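Vondine (robot arm)

Vondine is a small robot arm built in the shared workshop Julturholm by Teodor Nedelcu and Veronica Manole. It was made for sorting screws and other small parts, and its plans are free for everybody to copy.

History

Nedelcu began the arm in August, after an older machine called Dumitrescu was taken apart for its motors. The first version had only one joint at the shoulder and could not reach the back of the table. Manole joined later and wrote the control program, which is still in use with small changes.

Construction

The arm has four joints and weighs 9 kg with its base. The printed parts needed 81 hours of printing in total - the shoulder alone took 13. The cables run outside of the arm, a choice which was criticized by other members of the workshop but makes repairs easy.

Gripper

The gripper has two black fingers that face each other. The inner face of each finger is a tapering pad with a fine mesh-like texture, and the outer side is a smooth shell. A small camera at the gripper looks out between the fingers.
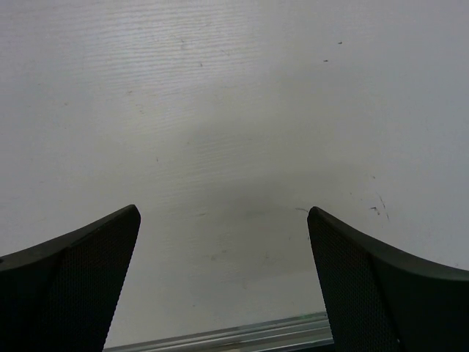 Later versions

A second arm, named Zadarden, has a longer reach and uses the same control program. Its plans list 33 printed parts. Work on it continues on Thursday evenings.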